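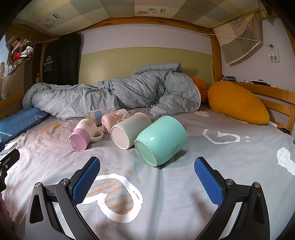

m_gashaw
What is the recommended way to sort ceramic mugs on a bed before they are wrapped for a move?

Indatari Residents Desk
Mugs should be laid on their sides on a flat sheet, with the comforter and cushions moved back. Each mug is then wrapped on its own, handle first, and placed upright in a small box.

t.lencho
I must respectfully disagree with the use of a bed. A mattress gives under the hand, and two mugs set close together will roll into each other. Our household at Dandia used the dining table and a folded towel.

m_gashaw
Thank you both. The table has already been taken apart, so the bed is what remains. May the mugs be wrapped in bedding to save paper?

Indatari Residents Desk
Pillowcases are acceptable for plain mugs. For mugs with printed lettering or cartoons, please use clean paper against the print, then cloth. Boxes should hold no more than 9 mugs.

t.lencho
Nine is too many if the box is to be carried up 3 flights. I would ask the Desk to reconsider that figure.

Skedar
I support the previous member on weight, though I see no difficulty with the bed. Kindly strip the sheet last and use it to line the final box.

m_gashaw
Noted. I will pack smaller boxes and keep one mug out for the morning.

Contact the Residents Desk | © Indatari, February 2022 | Back to top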